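Janevby Storage Box With Latching Lid, White
Item 177. Sold singly or as a pair.

In stock. Ships next working day if you order before 2 pm.

Plain white box, snap-on lid, two latch clips on the front. Body is translucent so you get a rough idea whats inside without opening it. Corners rounded, lid comes out a bit wider than the body all the way round, so easy to get your fingers under it. No print, no logo, write on it with a marker if you like.

We sell most of these to people with a workbench. Parts, leads, half finished boards, the stuff that otherwise lives in a shoebox. Lid is flat enough to put a tray on top while you work, then the whole lot goes back on the shelf. Some customers keep one box per project and that seems to work well for them.

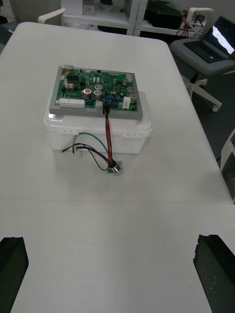

Sizes: this page is for the small. Medium and large are under Ultari Boxes, same latches, deeper body. Lids do NOT swap between sizes, please check before ordering spares.

What you get
1 box
1 lid, clips already fitted
Trays, boards and wiring not included

Spare clips come in packs of 20, see Rusu Spares. They push on by hand, no tools. If one side is stiff, warm the clip in your hands for a minute first and try again.

Good to know
Not airtight. Not for food.
Not an anti-static box. Bare boards should go in a proper bag first, then in the box. We stock the bags too, Undon range, three sizes.
Let anything with a heatsink or a power resistor cool down before it goes on the lid or inside. Plastic will mark. We can't replace boxes that have been melted, sorry.
Discharge big capacitors before you pack a board away. Same as always.
Keep wires clear of the rim when you close it, a pinched lead is a pain to find later.
Wipe with a damp cloth. No acetone, it will cloud the plastic straight away.

Stacking: fine when closed, two or three high. Higher than that they start to slide about, esp. on a smooth bench top. Put the heavy one at the bottom.

Delivery
Flat rate on all boxes, any quantity. Large orders may come in 2 parcels, not always on the same day. Check the outer carton before you email us about a missing lid, they are sometimes packed seperately.

Returns
Unused, within the month, original carton if you still have it. Cracked on arrival, send us a picture of the box and the label and we'll post another.

1,340 sold since February. Next batch is the same white, grey lids maybe later in the year.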